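Usemness: a 20-minute film shot in one kitchen

2026-08-18

Usemness is a short drama set almost entirely in a rented kitchen, on a night when two sisters divide up their late father's belongings by radio with a third sister who is never seen. It runs for 20 minutes and was finished in February. The director, who also wrote and edited it, spoke to us between a sound check and a screening at the Rometon short film weekend.

The title is a word the director's family used at home for anything kept in a drawer in case it came in handy. "It has no dictionary entry that I know of," she says. "String was usemness. Dead batteries were usemness too, which was a point of argument. I wanted a title that an audience would have to learn during the film. It is said twice, and the second time it should carry some information."

The first draft was 41 pages long and included scenes at a ferry terminal, a solicitor's office and a church hall. All three locations were dropped before casting. She describes the cuts as a matter of budget first and structure second. The production had one camera body, a set of older stills lenses and five shooting nights. Moving the unit would have used up most of one night each time. Once the ferry and the church hall were gone, the solicitor's scene had nothing on either side of it, and it went as well.

What remained was a kitchen with one door, one window and a ceiling low enough to cause trouble for the boom operator. The crew solved this by fixing two small microphones under the wall cupboards and using the boom only for close work. "The cupboards rattle," the director says. "We took everything out of them, then packed them with towels, then found that the hinges were the problem. Oil fixed most of it. The rest is in the film."

The film was shot at a sensitivity of 800 for nearly every set-up. The director of photography had proposed going higher and using only the practical lamp over the sink, and tests were made both ways. The tests at the higher setting lost detail in the wallpaper, and the wallpaper had been chosen with care. They settled on the lamp, a paper lantern outside the window and a sheet of white card on the floor. The card had to be replaced each night because the actors walked on it.

Colour was handled in the same spirit. The grade was done by Ostberg, a two-room post house that also did the final mix, and the brief was to leave it alone as far as possible. The greens were pulled down slightly and the blacks lifted so that the older sister's coat would read on a poor projector. "I have sat in enough back rooms watching a film I knew to be dark turn into a film nobody could see," she says. "I would sooner have it a little grey."

The radio gave more difficulty than the picture. In the script, the third sister is aboard a survey vessel called the Zamani and can be reached only for short periods. Her voice was recorded in advance, with gaps left for replies, and played back live to the two actors on set. This meant that they could not slow down. If a line was late, the voice from the ship talked over it.
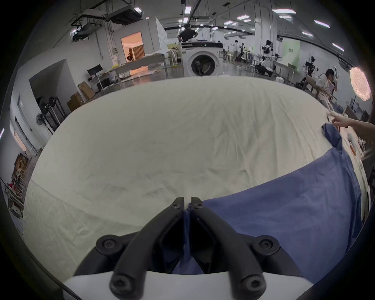
She had expected to correct those overlaps in the edit and began to do so. After a fortnight she put most of them back. The overlaps made the sisters sound as though they had known one another for a long time, and the corrected version sounded like people taking turns. Three remain where the words cannot be made out at all. A subtitler asked for the lines and was given them from the script, so viewers who read the subtitles will learn slightly more than those who only listen. The director regards this as a fault but has left it.

The voice itself was treated very little. Ostberg tried several filters intended to suggest marine radio, and each of them made the speech harder to follow without making it more convincing. In the end the recording was played through a small loudspeaker inside a biscuit tin and recorded again from across the room. The tin was later used in the film as a prop, holding the father's spare keys.

Asked about the ending, in which the radio stays on after both women have left the kitchen, she is brief. "The shot was longer. It was 100 seconds and I liked it at that length. A programmer I trust told me that people would start to put their coats on, and at the next test screening I watched them do it. So it is shorter now." She does not say by how much. There is no music over it, and the credits run in silence apart from the hum of the fridge, which was recorded separately on the last night.

The script went through no formal development scheme. Two applications were made for funding and both were declined, the first with notes and the second without. The notes asked whether the third sister might appear on screen, perhaps in the final scene. She considered it for a while and wrote a version in which the kitchen door opens on her. "It read well enough. But then the question becomes how she got off the ship, and I had no interest in answering it."

A longer film is in preparation, though she is careful to say that it is not an extension of this one. It concerns a land surveyor who has been sent to measure the wrong valley, and it will need exteriors, which she has not directed before. The treatment is complete and the first half of the script is in its third draft. She expects to use the same sound recordist and, if the owner can be persuaded to sell it, the same kitchen table.

Usemness screens at Rometon in the second shorts programme, with a captioned showing the following afternoon. Both will be run from the same file, and she has asked the projectionist to leave the brightness where it is.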